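Noruvow Two-Arm Bench Cell: questions we get a lot

Page kept by Harish Nishad. Short answers, more on request. Updated in October, prices may move.

What is it?
Two arms, two parallel grippers, a white table, frame, patterned walls. Comes as a kit or built up.

Who makes it?
Ladell does the frame and table. Yau does the gripper fingers. Noruvow puts it together, tests it, answers the phone.

How much?
Kit is $1,958 without arms. With arms, ask for a quote, depends which ones you want. Deposit is 40 percent.

How long to build?
Kit took our last buyer almost 33 hours. Most of that was cables. Built-up version, you bolt it down and plug in.

Do I need to know how to code?
No for the stock tasks. Yes for your own. Python is fine.

What sort of things can it work with?
Small stuff off a desk or out of a drawer. Padlocks, keys, office bits. Odd shapes welcome, big boxes no.

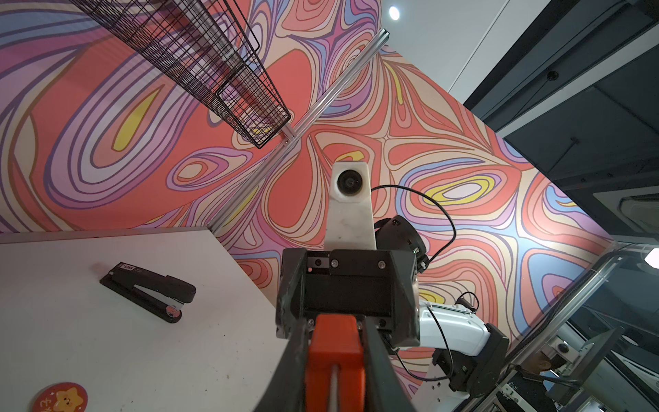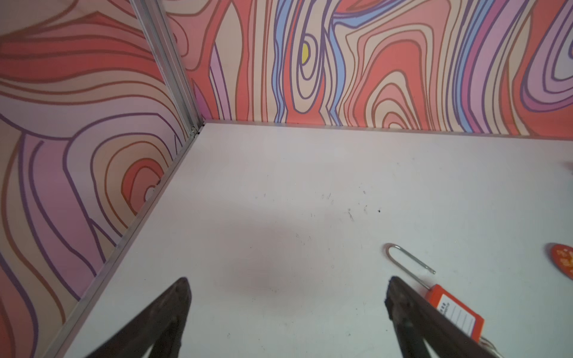
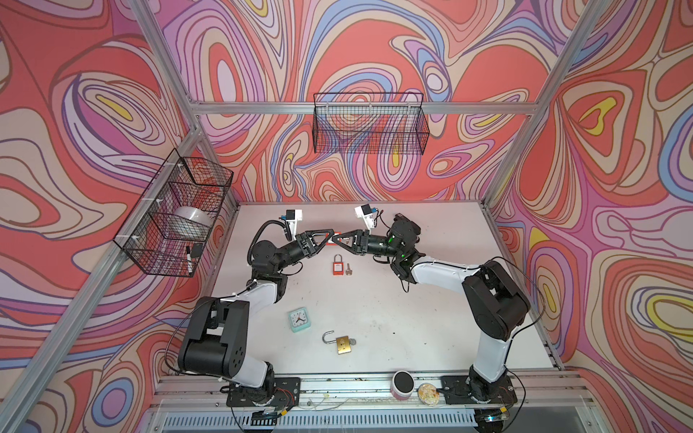
Wrist views with a stapler (first) and a lockout padlock (second); both arms at the table, last.

Can I see what the grippers see?
Yes. Wrist camera on each arm, plus one fixed view of the whole table. All three record together. Check the disk before a long run, it fills up fast.

Why the loud walls?
Standard set. Plain gray panels are a free swap, tell us before we ship. Panels slide out of the rails so you can change them later too.

What are the baskets for?
Pens, tape, whatever. Two wire ones included. Cable ties are ok for hanging them, we do it ourselves. Keep them clear of the arms' reach or you will hear about it.

Will the table get marked up?
Yep. Scuffs and specks are normal. Damp cloth, no solvents. Replacement tops are in stock.

Do the fingers wear out?
They do. We say swap at 4,000 grips, sooner if the tips look rough. Two screws each. Spare pair in the box, black. Orange is extra.

Can I run just one arm?
Sure. Park the other one first from the menu. Dont just pull its plug, it will drop.

Does it work with Rondis software?
Export only for now. Import is being worked on, no date.

Is it safe with people near by?
Keep hands out when its live. Stop button goes at the front, within reach of whoever is running it. Not a toy, no kids.

What about returns?
Unopened kit, yes, you pay freight. Built-up cells no, but we fix them. Faulty parts get replaced either way.

Cable snagged on an arm, now what?
Stop, power down, free it by hand, home both arms. If the connector looks bent send a photo before you try agian.

Still stuck?
Use the contact form and put your serial number in the subject line. Harish reads them in the morning, mostly before 10.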